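家庭药箱怎么收拾：存放、清点和处理

家里的药大多是一点一点攒起来的。感冒买一盒，出差带一板，老人换方子剩半瓶，过两年抽屉就关不上了。下面这些做法是我家用了几年以后留下来的，不复杂，一个下午能做完。

一、先把药全部拿出来

不要一格一格地整理。床头柜、厨房吊柜、旅行包、车上的手套箱、冰箱门，凡是放过药的地方都翻一遍，集中到一张桌子上。桌上先铺一块旧床单，药片掉了容易找。

分成几堆：正在吃的、备用的、外用的、说不清是什么的。说不清的那一堆不要靠记忆去猜。没有标签、没有盒子、只剩几粒的散片，直接归到要处理的一边。

有小孩或者猫狗的家庭，整理的时候把门关上，中途离开要先把瓶盖都拧好。

二、看日期

盒子上印的有效期是指没有开封、按要求保存的情况。开封以后要另算。瓶装的片剂和胶囊，说明书写了开封后期限的按说明书，没写的可以问药店。眼药水、滴鼻液开封后能用的时间短，说明书上一般都有。冲好的干混悬剂放不住，用完一个疗程就不要留。

我习惯在开封当天用油性笔把日期写在瓶底。写在瓶身上容易蹭掉，也容易盖住原来的字。笔迹干了以后再贴一小条透明胶带，能管很久。

糖浆类开过以后瓶口会结糖，拧不紧。用温水浸过的干净布擦一圈螺纹，擦干再盖。

三、原瓶还是分装

能留原瓶就留原瓶。标签上有药名、规格、批号，真吃错了去医院，带着瓶子比什么都快。如果家里人手没力气，拧不开防儿童瓶盖，可以在买药时问有没有普通盖子的，同时把药放到孩子拿不到的高处。

白色塑料瓶不透光，适合放片剂，缺点是看不出还剩多少。每次补货前要打开看一眼，别光凭摇晃的声音判断。

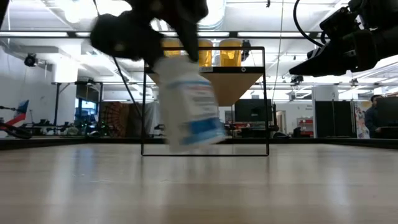

Jomar Magbanua：关于摇瓶子听声音这一条，我补充一点。瓶里如果塞了棉花，摇起来几乎没声，我母亲有一回以为吃完了，又去买了一瓶。棉花开封以后就该拿掉，它吸潮，还会沾手上的脏东西。干燥剂要留着，不过得给老人讲清楚那个不是药。

棉花这一条说得对，我把它加进了自己的清单。干燥剂如果是小圆柱形的，看着很像大号胶囊，视力不好的人分药时最好有人在旁边帮忙看着。

四、放在哪里

浴室的镜柜不合适，洗一次澡湿气就上来一次。灶台上方的吊柜也不合适，太热。窗台更不用说。卧室衣柜的上层、书房的抽屉、走廊的储物柜都可以，要求是阴凉、干燥、够不着。

说明书写“阴凉处”，一般指不超过20摄氏度；写“冷处”，是2到10摄氏度，要放冰箱冷藏室。冷藏的药放中间那层，不要放门上，也不要贴着后壁，后壁有时会结冰。外面套一个带盖的盒子，跟食物隔开。没有写冷藏的药不要自作主张放进冰箱，拿进拿出反而容易受潮。

我家用的是两个带提手的塑料盒，一个内服，一个外用，盒盖上写大字。酒精、碘伏和红花油这类东西，不要跟吃的药混在一起。早年我把风油精跟润喉片放在一个盒子里，结果整盒润喉片都是那个味道。

五、排列的顺序

盒子里面按用途排，不按大小排。退烧止痛的一格，肠胃的一格，过敏的一格，长期服用的单独放。矮瓶在前，高瓶在后，标签朝外。同一种药有两瓶的，先到期的放前面，另一瓶不开封。

几个人都有长期药的家庭，建议每个人用一种颜色的橡皮筋套在瓶身上。瓶子长得像的时候，颜色比字好认，但吃之前还是要看一遍药名。
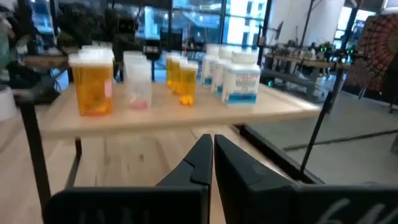

药瓶排成一行，找起来方便。

六、一张纸的清单

在盒盖内侧贴一张纸，写四栏：药名、用途、有效期、给谁用。用铅笔写，改起来方便。药名写通用名，商品名写在括号里。很多复方感冒药里都有对乙酰氨基酚，写了通用名，就能看出哪两种不该一起吃。

清单下面写上家里人的过敏史和常去的药店电话。家里来人帮忙照看老人或孩子，把这张纸指给他看就行。

我家每年11月清点一次，赶在感冒多的时候之前。每次不用从头来，照着清单核一遍有效期，缺的补上。

七、不要的药怎么办

先问附近的药店或社区卫生服务站收不收过期药，很多地方有回收箱。装袋前把瓶身上的姓名和病历信息涂掉，药留在原包装里。

没有回收点的，把药片从包装里取出来，跟用过的咖啡渣或猫砂拌在一起，装进密封袋，按当地的垃圾分类要求投放。不要整瓶扔，怕被人捡走。一般的药也不要倒进马桶或水池。气雾剂不要刺破，也不要靠近火。针头放进硬壳容器，盖好，交给医疗机构。

空瓶洗净晾干以后可以装螺丝、纽扣，标签一定要撕干净。不要装糖果或别的吃的，小孩会分不清。标签撕不下来的，用吹风机吹热再揭，剩下的胶用食用油擦。

八、几个零碎的提醒

液体药用随药附的量杯或者喂药器，不要用家里的汤匙，汤匙大小差得很多。

缓释片和肠溶片不要掰开，也不要碾碎。药片咽不下去，去问药师有没有别的剂型。

一周药盒每次只装一周的量，装的时候对着清单念出药名。容易吸潮的药不放药盒，留在原瓶里，吃的时候再取。

出门旅行带药，连说明书一起带。随身的包里放够几天的量，其余的放托运行李。夏天不要把药留在车里。

体温计的电池和药一起检查，电池没电的时候往往是半夜。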